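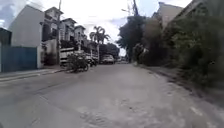
Concrete street with a raised sidewalk on the left and a dirt shoulder on the right.

Field technician for one survey robot (Esodora, full time)

8 November 2020
By the Aerts field team
4 min read

Aerts is searching for a technician who will take care of our street survey robot, the Plondach, in Esodora. The Plondach is a four-wheel machine which drives slowly along the side of the road and records the condition of the surface: cracks, holes, patches, the height of the curb. There is only one Plondach in Esodora, and you will be the person responsible for it. The engineers who designed it are in our Waltham office and you will speak with them often, but they can not hold the wrench for you.

Until the end of July the robot has driven 3,868 kilometers. It was built for smoother roads than it now has, and this shows in the repairs. The front wheel bearings and the rubber mounts under the sensor mast are the parts that suffer most. Old concrete gives short, hard shocks, and after some weeks the screws of the mast bracket become loose even when thread glue was used. Also the dust is a problem. It enters the fan of the battery box and it lies on the cover glass of the laser scanner, where it makes false points in the map.

Your work in a normal week

In the morning you unlock the garage, check the tire pressure and the battery level, clean the scanner glass with the soft cloth (please never with paper) and make the brake test on the ramp. Then you load the route and walk behind the robot with the hand-held stop button. A route takes between two and three hours. You must be comfortable with walking outside, also when it is warm, and with explaining politely to drivers and neighbors what the machine is doing.

In the afternoon you copy the data, charge the batteries and do the maintenance which is planned for this day. The wheel bearings get grease every 100 kilometers. The scanner and the two side cameras are calibrated one time per week against the target board in the garage, at the marked positions on the floor. If the result is outside the limit, you do it again before you change any setting. We ask for this because the last change of settings was made on a day when the board itself was hanging crooked, and we lost four days of recordings.

Every repair is written in the logbook, with the part number and the kilometers. The logbook has 1,116 entries now and it is the best document we have of this machine. Short sentences are fine. Photos of the broken part are welcome.

What you should bring

You have a technical education or several years of practice with small electric vehicles, farm machines, elevators, printers or something comparable. You can read a wiring diagram, crimp a connector so that it holds, and find a fault with a multimeter. You can use a Linux terminal for simple things such as copying files and restarting a service. Programming is not necessary. You can lift a battery module of 21 kilograms onto the bench. A driver's license is required for the van.

English is our working language, but none of us in the field team has it as first language, so please do not worry about small mistakes.

What we offer

A permanent contract after a trial period of three months, with 25 days of vacation. Work shoes and rain clothes are paid by us. The first two weeks you spend in Waltham, where you will take the drive unit apart completely and put it together again with one of the designers. Travel and room are paid.

How to apply

Send us your résumé and one page in which you describe a repair that was difficult for you, and how you found the fault. It can be a repair that did not succeed. We will invite suitable persons for half a day in the garage, where you will change a wheel bearing and we will drive one short route together. Please tell us also from which date you could start.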